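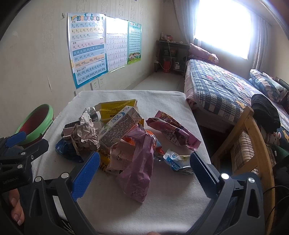

Table clearing with mixed packaging. Two hand-held grippers, view from one of the tools.

Briltby Hand-Held Demonstration Gripper, Model 401

Overview

The Briltby 401 is a hand-held two-finger gripper for recording manipulation tasks without a robot on site. The operator holds the tool, carries out the task at normal working speed, and the tool logs jaw opening, tool position and video to a single time base. The recording is then converted to arm motion by the Clenmont replay software, or exported for use in the customer's own training code.

The 401 can be used singly or as a pair. In paired use both tools share a clock over the supplied sync lead, and left and right are set by a switch under the grip.

Intended tasks

The tool is meant for household and light packing work: picking up, sorting, folding, opening, and clearing surfaces. Soft and creased items such as snack wrappers, paper and flattened cartons are a common request from customers, and are harder to record well than rigid ones. Thin film tends to lie flat against a cloth and gives the fingers little to close on. For this work we recommend the ribbed finger pads and a slow final approach, with the pad tips brought down level with the table before closing.

Boxes and cartons should be gripped across the narrow side where possible. Long cartons lifted by the broad side may turn in the jaw, and the turn will be carried into the replay.

Recording by hand or by remote control

Both methods produce files in the same format and may be mixed in one task set.

Recording by hand is quicker and needs no arm. It suits work in homes and other rooms where an arm cannot easily be brought in. The operator must keep to motions the target arm can reach. The reach check in Clenmont marks any section outside the limits, and marked sections can be trimmed or recorded again.

Remote control uses the Stanton desk controller, sold separately. The operator drives the real arm, so every recorded motion is one the arm has made. It is slower, and we suggest it for tasks with close clearances or contact forces that matter.

Specification

Fingers per tool: 2
Jaw drive: manual, trigger operated
Finger pads: ribbed or textured, push fit
Recording time per charge: 7 hours
Tools per sync group: 2
Operating surface: any, cloth-covered surfaces included
Export: joint path, tool path, video with time stamps

In the box

One gripper, one set of each finger pad, sync lead, charger, wrist strap, calibration card.

Setting up

Calibrate with the card before each session and after any change of pads. Open and close the jaw fully before the first recording. Keep spare leads clear of the tool's path. Windows behind the work may cause glare in the video; fixed exposure can be set in the tool menu.

Ordering and support

Supplied by Ljungberg. Delivery is 11 working days from order. Pads and sync leads are held in stock. The next operator course runs in July.

Technical questions: Sverre Strömberg
Training and site visits: Jairo Taipe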